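Beverley Tapsell's shed holds a drill press, a chest freezer and, since July, a suturing robot. She built it with Rhys Prendergast out of retired surgical instruments, 641 printed parts and a control board called Narine that sulks in humid weather.

Passing thread from one set of jaws to the other took them three rebuilds. Rhys blames cable tension. Beverley blames Rhys. 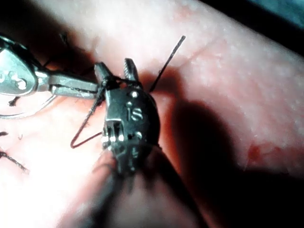 ## The fiddly end

Most of the labour sits behind the wrists, where steel cables run back to the motors. Replacing one costs an evening and, on past form, a friendship. Once they behave, a metal gripper tip can hold a very fine thread out straight, and two grown adults will stop talking to watch. 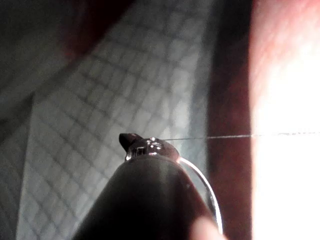 ## Tying off

A knot is where the ambition shows. The needle gets parked on the tissue, both arms come in over the top, and the loop has to go round without fouling the tails of the last stitch. Rhys allows 85 seconds for it. Beverley, who learned on her nan's curtains, is quicker by hand and mentions it.
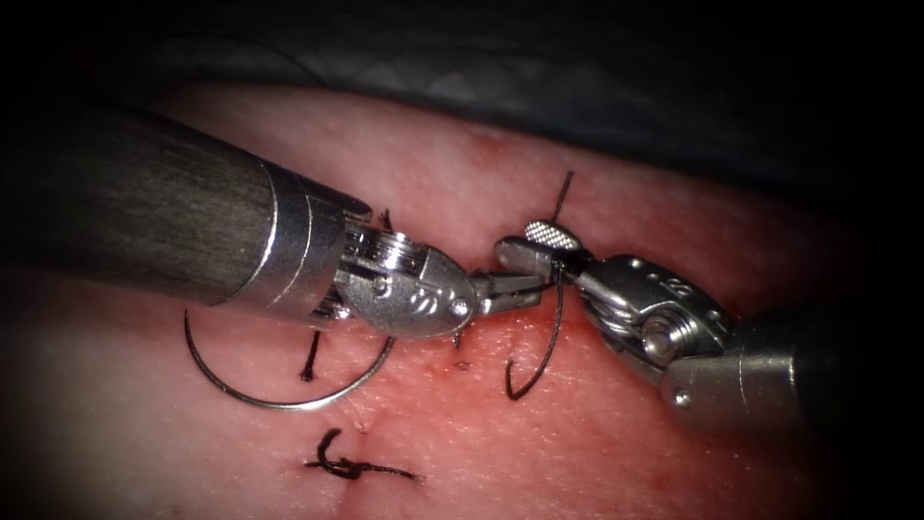
## What's next

Softer motors, if Heather Kerslake will sell them hers. The freezer stays – it has the sausages in it.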